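Luik Automation Users Board > Events and Visits > Onwood open day, arm cell demo: notes and questions

Page 1 of 1

tobias_d
Member, 137 posts

I went to the Onwood open day in March and spent most of my time at the arm cell, so I'm writing it up for those who couldn't get there. Corrections welcome from anyone who stood closer.

The cell is a single Franka arm on a slotted aluminum table, inside an extrusion frame with a blue curtain across the back. Two blue bins stand behind the work area. The host was Leilani Escobedo, who ran the afternoon session and took questions between runs. Slots were 21 minutes each and they kept to them.

The demo task was low-height pick and place of small items on a flat surface. According to Escobedo the point of interest is the approach: the last few centimeters are done slowly, straight down, and the controller watches estimated external torque for contact. There is no wrist force sensor in the loop. She was clear about that when someone asked twice. 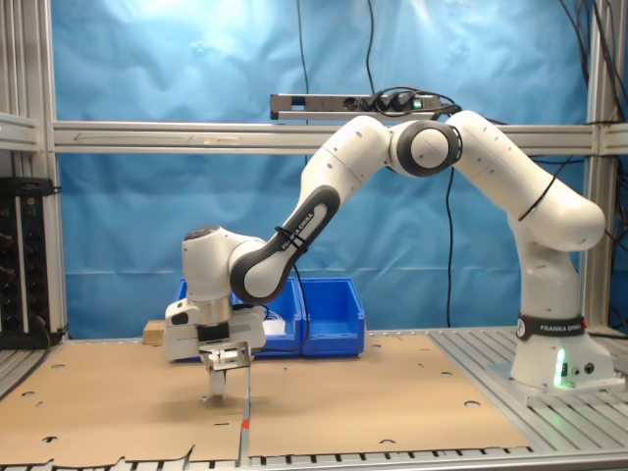

My main complaint is the handout. It gives a cycle time but doesn't say whether the clock starts at the home pose or at the pre-grasp pose. I asked. The answer was pre-grasp, and that makes the number a lot less useful for comparing with what we run at work. It also lists "contact detection" as a feature with no threshold and no false trigger rate.

Things I wrote down:

Approach speed is set per item class, by hand.
Grip width is commanded, then checked against the reported width after closing.
On a failed check the arm goes up, waits, and tries again once. After that it stops and asks for an operator.
The Dikik scheduler picks the next item. Trasham does the logging.

Did anybody else go to the morning session? I'm told it used a different item set.

----------

mholloway
Member

I was at the morning session. Same task, different items, and the talk was given by Obaidul Amarasinghe, so you may have heard different emphasis. He spent a good part of it on the surface.

The table is covered in cardboard. I thought this was a cheap choice and said so. His argument was that for a position-controlled descent with torque-based contact detection you want some give under the part. On bare aluminum the torque rise is steep and the arm is already pressing hard by the time the threshold is crossed. Cardboard spreads that out over a little more travel.

I don't fully buy it. If the detection is too slow for a hard surface, the fix is in the descent speed or the filter.

----------

tobias_d
Member, 137 posts

Did he give a filter cutoff?

----------

mholloway
Member

No. I asked and he said it was tuned by hand and he didn't want to quote it from memory. Fair enough, but then it should be in the handout.

----------

trin_ostrowski
Moderator

Moving this from General to Events and Visits.

On the surface question, I side with Amarasinghe. Slowing the descent costs you on every cycle. A compliant surface costs you a sheet of cardboard. We did the same with rubber mat on a larger arm and got our descent speed back up to where it had been before we tightened the contact threshold.

The drawback is repeatability in Z. Cardboard crushes. If you teach a height on a fresh sheet and keep going to the same spots, the height drifts. Did either of you hear how often they replace it?

----------

mholloway
Member

"When it needs it." So no schedule. The sheets have holes punched in them and the front edges are ragged, and I would have liked to see a height check at the start of each run. If there was one I missed it.

Rubber mat has its own problem with light parts. They stick to it a little and the grasp pulls them sideways on lift.

----------

rackmount_7
Member

Question from someone who wasn't there. What fingers were they using? The stock ones are short and wide, and I can't see them working on small items next to each other.

----------

tobias_d
Member, 137 posts

Not one set. I have the arm with slender silver fingers, tips close together, and also with thin black pointed ones. My other picture is of the black ones, spaced apart, with a small white cup-shaped piece between them just over the cardboard.

I didn't catch the material of either set, and I have no numbers on the change. If you swap fingers you have to redo the tool mass and center of gravity, or the torque estimate is off and your contact threshold means something else. Escobedo agreed when I raised it and said each set has its own stored payload file.

----------

rackmount_7
Member

OK, that answers my next question too. Is the payload file loaded automatically?

----------

tobias_d
Member, 137 posts

By the operator, from a menu. I'd want an interlock on that.

----------

trin_ostrowski
Moderator

You would want one in production. For a development cell I think a menu is fine. There are 4 of ours that work that way and the operators check the payload at the start of a shift.

----------

tobias_d
Member, 137 posts

We disagree there. A wrong payload gives you a wrong threshold with no error message. It takes one line of code to compare the file name with the item class before motion is enabled.
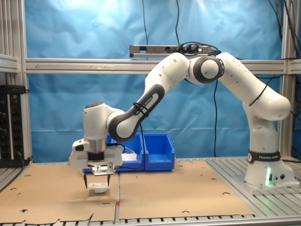
Practical information for visitors

trin_ostrowski
Moderator

Adding this as a pinned section, as I've had several messages asking.

The next Onwood open day has not been announced. When it is, I will post it in this board. Last time the sessions were at 10 a.m. and 2 p.m., and sign-up was by email to the front desk. Groups were limited to seven people per slot. Closed shoes required. Bags stay in the lobby.

If you want to see a particular function, send the request ahead. Escobedo told me they can show hand guiding and the retry behavior on request, but they won't change control parameters while visitors are in the room.

----------

mholloway
Member

Add that the questions at the end get cut short. Ask during the runs.

----------

rackmount_7
Member

Can you bring your own parts?

----------

trin_ostrowski
Moderator

Ask them in the same email. I know of one visitor who was allowed to, with the part mass and dimensions sent in beforehand. They will not run anything with liquid in it.

----------

tobias_d
Member, 137 posts

I've written to Escobedo about the cycle time definition and the false trigger rate. If she sends figures and agrees to have them posted, I'll put them in this thread.

mholloway, if you still have the morning handout, could you check whether the retry count is listed? Mine says one retry on the front and two on the back.

----------

mholloway
Member

Mine says two in both places. I'll scan it tonight.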